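Riddale Home Studies
Call for Participants: Everyday Storage at the Counter

Riddale Home Studies invites adults to take part in a study of how people put away small personal items at the end of the day. The study is concerned with phones, phone cases, keys, chargers and similar belongings, and with the places in a home where they tend to collect. Its findings will inform a set of printed guides on storage in small kitchens and entryways, to be issued under the Julent name.

Who may apply

Applicants must be 18 or older and must be able to stand at a counter for up to 17 minutes at a time. No experience in design or household organization is required. Both left-handed and right-handed applicants are welcome. Persons who have taken part in an earlier Riddale study may apply again, provided that it was not the Mudgway entryway study, which used many of the same tasks.

What participation involves

Each participant attends 2 sessions at the Mudgway building, held in the same week where possible. In the first session, participants are asked to set down, sort and put away a number of small items at a counter in whatever manner they would at home. In the second, they repeat the tasks with changes to the hooks, rails and surfaces available to them. A short interview follows each session. Participants may decline any task or question and may withdraw at any time without losing payment for a session already begun.

All items are supplied. Participants' own phones are to be left in the lockers at the front desk and will not be used in the study.

The study area

Sessions take place in a corner fitted out in the manner of a home, with a grey marble-patterned surface set against floral wallpaper. Hooks are available for items that participants prefer to hang.
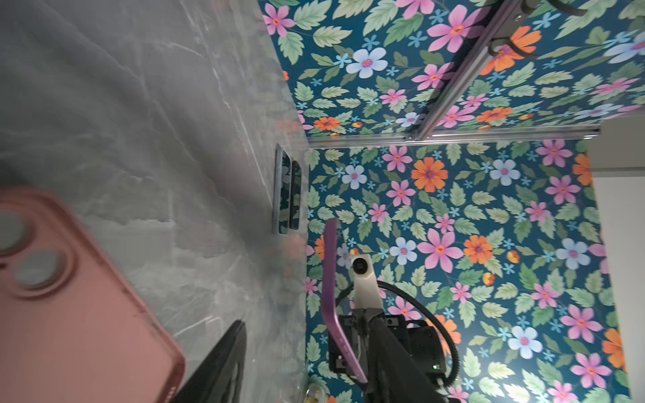 The arrangement of the corner may differ between the first and second sessions. Participants are asked not to discuss the tasks with others who have yet to attend.

Payment and travel

Participants receive $8 for each completed interview, in addition to a session payment stated in the letter of invitation. Bus fare is refunded on presentation of a ticket. Free parking is available behind the building; the entrance is on the Jallent Street side and is step-free.

How to apply

Applications should be made in writing to Lindsay Kerslake, Study Coordinator, Riddale Home Studies, Room 366, Mudgway Building. Please quote "Counter Study" and state your age, your preferred hand and the times at which you are available. Sessions will run through September. Applicants who require an adjustment in order to take part should say so in their letter.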